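Drinks on a long white desktop: how to stop rings and swelling at the front edge?

Asked by Kamol Saengthong

I look after a shared office with one long white desk on a parquet floor. People keep bottled tea near the corners, and I wipe up pale brown marks most evenings. Dish soap removes the fresh ones. Older ones leave a yellow shadow. The front edge has also started to feel rough along one stretch, maybe 5 inches. The top was sold under the name Skeris and I have no data sheet for it. What should I clean it with, and does the edge need sealing?
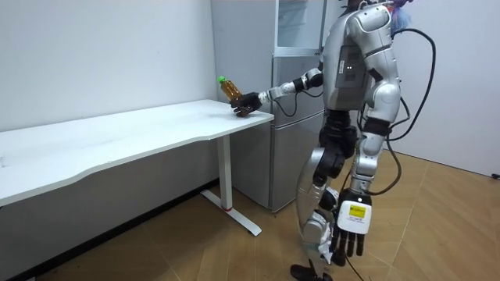 Dondale, May 20, 2018

Added after a comment: the bottles are clear plastic with screw caps, the same sort as the one with the green cap in the photo. No hot mugs are used at this desk.

2 answers

Mechthild Lanz
Tea stains are tannin. On a sealed white surface, mix baking soda and water to a thick paste, spread it on the mark, leave it for 30 minutes, then lift it off with a damp cloth. Do not scrub, as the paste will dull a glossy finish. If a shadow remains, use 3% hydrogen peroxide on a folded paper towel for 6 minutes and rinse twice. Test under the desk first.

The rough edge is a separate problem. It usually means liquid has reached the core through the edge joint. Let it dry for several days, sand lightly with fine paper on a block, and run a thin bead of clear silicone along the joint — wipe off the excess right away. If the core has already swollen, sealing will not flatten it. I did a Hägglund top this way in February and it has held up so far.

Check the parquet below that corner too. Sugared tea gets into the gaps and turns sticky.

pridley337
just get a desk mat. coasters are no use with bottles, people put them down anywhere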